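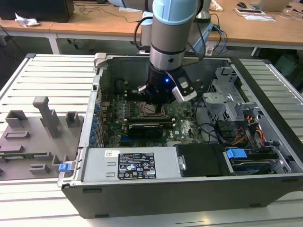
WORK & LIFE

The second life of the office computer

When the accounting firm Coltora moved to a smaller building in January, it had to decide what to do with 49 desktop computers. Most of them still worked. They were slow, the cases had scratches, and the employees did not want to see them again.

"The first idea was to call a truck," says Dalia Laur, the office manager. "Then I asked how much the truck costs, and I became interested in other ideas."

She found Dornunus, a repair shop of two rooms behind the railway station. Its owner, Deividas Pärn, buys old machines from companies, erases the disks and sells the computers to families and small schools. Last year 2,525 machines passed through his door. He keeps the number on a piece of cardboard above the coffee maker, and he corrects it with a pencil every evening.

The work is less technical than I expected. A large part of it is dust. After the dust comes the memory, which Pärn likes to double if the board allows it, and then a new disk. A finished computer costs 90 euros with a keyboard. The mouse he gives for free, as he has boxes full of them.

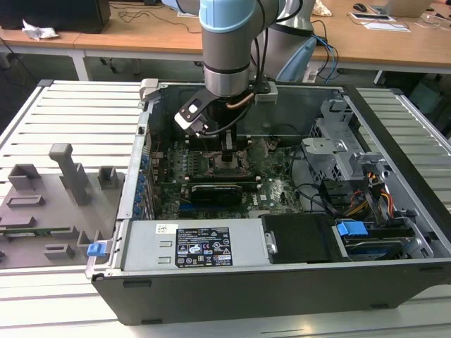
Who buys them

I spent one afternoon on the chair near the counter. The first customer was Fumiko Katayama, a piano teacher who needs a machine only for printing notes. She refused the faster model two times. "I play faster than I print," she told him, and took the cheap one.

After her came Roman Adamczyk with his son. They wanted something for school and, as the boy explained in a low voice, for games. Pärn was honest with them about the games. They left to think and came back before closing.

Not all people in the trade are so optimistic. Celeste Huenchumán repairs laptops on the other side of the town and says that old desktops use too much electricity for what they give.
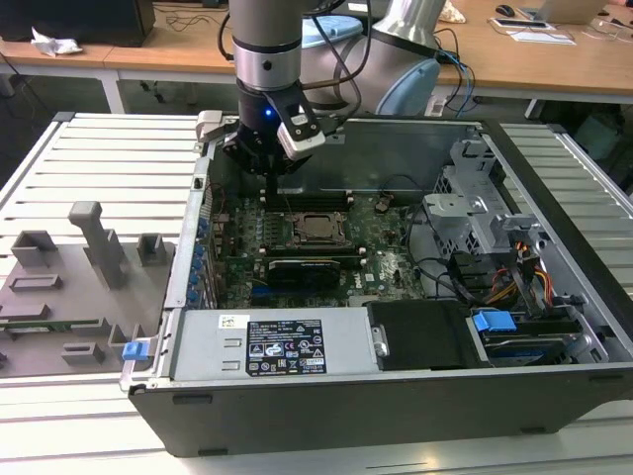

She also finds that customers forget the price of a good monitor, and on this point Pärn agrees with her. They have argued about the electricity for over a year, mostly by telephone.

Laur kept one of the computers for her mother. It stands now in a kitchen, next to the bread box, and is used for recipes and for long calls with a sister in Canada.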